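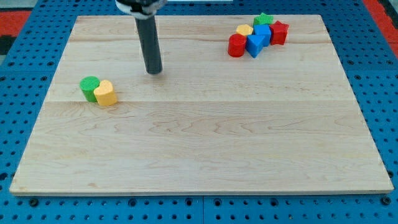

# A rod, a maple board and eight blocks: at the bench with Irfan Ghauri

Irfan Ghauri talks with his hands, and when he gets to the part about pushing he starts shoving my coffee across the table with one finger.

"See, it went sideways!" he says. "You push a mug a little off center and it turns on you. You fix that without thinking. The arm has to learn it."

We're in the shared workshop at Vurnwood, at the table with the blue perforated top that Irfan has taken over most evenings for the past 9 months. His project is a robot arm that sorts shapes without picking anything up. The end of it is a long dark gray rod with a rounded tip, pointing straight down, and all it can do is push. The blocks it pushes come in bright colors: a green cylinder, a yellow heart, a red star, a blue cube and so on. They slide around on a board of pale maple.

I asked why he didn't start with fingers, like everyone else I've talked to for this series.

"I did start with fingers," he says. "I spent a whole summer on fingers. I had two of them, and they closed very nicely on nothing." He laughs. "Then I read about people doing pushing as a problem of its own, and I thought, well, a stick I can build. A stick I can afford. And it's so much more interesting than I expected. You push the heart by one of its lobes and it swings around. You push it at the point and it does something else. I could watch that all night, and some nights I do."

The software is his own and he calls it Qiu. It looks at the board, decides which block should go where, and plans a string of short pushes to get it there. A long push tends to drift, so Qiu makes a small one, looks again, and corrects. When I visited, the job was to take the green cylinder and the yellow heart and bring them over to join the other six, which were bunched up near the back right of the board.

"Pairs are the hard part," says Irfan. "If two blocks are touching, you can't push one and leave the other alone. So do you split them first? Or do you take both for a ride? Qiu likes to take both for a ride. I didn't tell it to prefer that, it comes out of how I score the moves. A long trip with two blocks costs less than two trips, as long as they stay together."

And do they stay together?

"The cylinder rolls off the side of the heart. It's round, what can you do? So then it goes back for it. Like a sheepdog!"

The board has its own story. His first surface was a sheet of painted shelving, and the paint grabbed at the blocks. Milan Van Rooij, who has the woodworking bench across the aisle, watched him fight with it for a couple of weeks and then offered to glue up something better.

"I had maple left over from a countertop I made for a place in Taltthorpe," Milan tells me, wiping his hands and coming over to join us. "He wanted it flat. I said how flat, and he gave me a number, and I said no. But I got it pretty close." He runs a thumb along one of the seams between the planks. "You can feel it here if you go slow. He told me the blocks could feel it too, so I took it back and scraped it again."

"Twice," says Irfan.

"Twice, yes. And the grain makes a difference, which I really enjoyed finding out. I've been working with wood for 20 years and I never had a reason to slide a red star across it."

Irfan keeps a notebook of runs, and he's past 2,000 pushes in it now. He writes down the block, the direction, how far he wanted it to go and how far it went. The star fills more pages than anything else. A rod tip can settle nicely between two of its points and steer it almost like a cart -- or it can catch the tip of one point and spin the whole thing. The pentagon and the hexagon, he says, are "polite."

He's spent most of his money on the arm, which he bought secondhand from a packaging shop called Wundport that was closing down. The rod and its collar were the fun part. He went through several lengths before he settled on this one. Too short and the arm's wrist gets in the way of the camera's view of the board; too long and the tip wobbles at the end of a push. "I'd change the tip again," he says. "Something with a bit of grip. Milan thinks leather."

"Leather would be nice," says Milan.

What's next is spelling. Irfan wants to lay the blocks out in lines and curves, then letters, starting with an L because it only has one corner. He has given himself until October, when the workshop holds its open evening. He'd like visitors to be able to mess up the arrangement by hand and watch the arm put it back.

"Kids especially," he says. "Give a kid 30 seconds with that board and they'll find a position I never tested. I can't wait for that."

Then he turns back to his laptop to look over the scores for the heart again, and Milan goes off to see what leather he's got in the drawer.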